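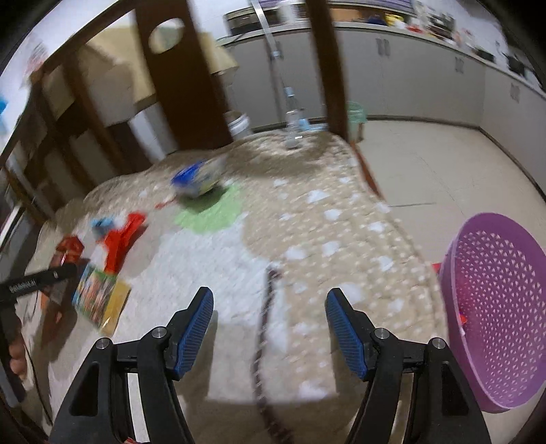

Subject: Re: [wekgate-residents] Heating, again
Date: 11/29/24

On the Wekgate residents' list, a neighbour from the Lultow Road side wrote:

> Is anyone else's heating going off at 9 in the evening? Ours was fine
> until September, when Nulora changed the timers. I rang and was told
> the building is "within its comfort range". I am wearing a hat.
> Also, does anyone know if we can bleed the radiators ourselves or
> does that count as tampering?

Yes, ours too. Top floor, so we get whatever warmth the rest of you have finished with, and by ten there isn't much of it.

I rang Nulora on Monday and held for 14 minutes. The comfort range, I learned, is measured by one sensor, and the sensor lives in the boiler room. I'm glad the boiler is comfortable. I asked whether it could be moved to somewhere a person might sit, and they said I could put the request in writing. I have done so, and had an automatic reply thanking me for my interest in a career with Nulora.

On the radiators: you can bleed them. It's in the lease, page 11, under "minor upkeep", between light bulbs and a very stern paragraph on window boxes. You want the small square key from Ó Dubhghaill's, the hardware shop, not the one in the supermarket, which is made of something like cheese. Turn the heating off first, hold a rag under the valve, and stop when it spits water. Mine hissed for ages and now the top half gets warm as well as the bottom. Until nine, obviously.

If anyone wants to join in with the letter, send me your flat number and the time your heating cuts out. A thermometer reading would help too. "Perishing" is accurate but they will only ask for it in degrees.

And before someone suggests it again — no, I don't want to go in on a shared patio heater. There are 90 stairs to my flat and I have no patio.

Flat at the top, Lultow side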